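Ovthorpe Residents Board > Local Issues > Library hours petition

marshlark
2,114 signatures as of Sunday night!! I only put the paper copies out in November and I figured we'd be lucky to get a few hundred. If you haven't signed yet, the sheets are still on the counter at Balau and by the register at the hardware store. We're asking the town to keep the library open until 8 on weeknights, same as it used to be. That's it, that's the whole ask.

tobyhill_rd
Signed, and so did my whole street. Question though - how many of those are people who live in town? The clerk threw out 319 names on the skate park petition for bad addresses.

marshlark
Good point! I've been through the paper sheets and crossed out 186 already. The number up top is after that.

quietcarp
I'm going to be the grump. I love the library but the early closing pays for the Jankauskaitė Street crossing guard. Which one do you want to cut?

tobyhill_rd
It doesn't have to come out of the same pot. Read the budget, page two, the Tedarix software contract costs more than both.

quietcarp
That contract is signed through next year. You can't just wish it away. I'd sign something that said where the money comes from.

pennywhistle9
Love seeing this many people care about it! I'm bringing a stack of blank sheets to the meeting, 7 pm, side door. Tea's on me.
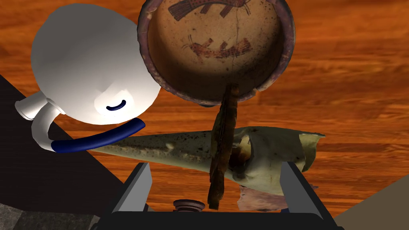
White and navy, on the wood tabletop

marshlark
Perfect, I'll bring pens. And quietcarp, come too, please - if you can word a line about funding that we can all live with, I'll put it on the next batch.

quietcarp
Fine. But I'm bringing the budget.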